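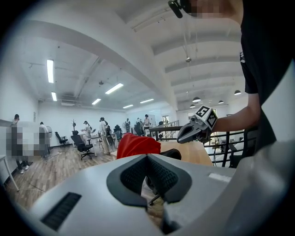
Vendredi, 14 h – pinces à main, deuxième paire

Reprise du montage sur la table en bois clair, côté garde-corps. Les deux pinces sont assemblées. Objet d'essai : le tissu rouge, posé en boule, sans pliage préalable.

Mécanique. Le jeu à l'articulation des mors venait de l'entretoise Tindlow, trop courte. Remplacée par une entretoise imprimée, remplissage 35 %. Plus de jeu sensible à la main. Vis resserrées au frein-filet faible, à recontrôler après une journée d'usage. La course reste dissymétrique : un mors arrive en butée avant l'autre. Repris la biellette à la lime, gain faible. À redessiner.

Cube de marqueurs. Fixé sur le dessus de la pince, vissé et non plus collé. Le collage bougeait dès qu'on forçait sur la gâchette et l'étalonnage était à refaire à chaque fois. Vérifier que les faces restent planes après serrage, la première version imprimée gondolait dans les angles.

Électronique. Carte Raptis alimentée en 24 V par le bloc de l'atelier. Codeur lu sans erreur pendant 2000 cycles d'ouverture-fermeture, à vide. Pas refait en charge. Le câble plat passe trop près de la vis de pivot – ajouter une gaine ou déplacer le passage vers l'arrière.

Suivi. Détection correcte tant que le cube est de face. Décrochages quand le poignet tourne vers le garde-corps. Hypothèse : reflets des tubes du plafond sur les faces imprimées. Essayer un papier mat avant de toucher aux seuils. Si cela ne suffit pas, baisser le temps d'exposition et compenser au gain.

Prise. Tissu saisi par un bord : tient. Saisi au milieu du tas : glisse une fois sur deux. Les patins Brekstead sont trop durs pour cet usage. Il reste une plaque de silicone Gedham dans le tiroir du bas, couper deux patins dedans et comparer à force égale.

À faire
– biellette v3, cotes à reprendre sur la pièce limée
– papier mat sur le cube
– patins silicone
– essai codeur en charge
– noter l'offset caméra/cube dans le fichier commun, l'ancienne valeur y est encore

Ne pas démonter la pince au cube d'ici là, l'étalonnage est bon.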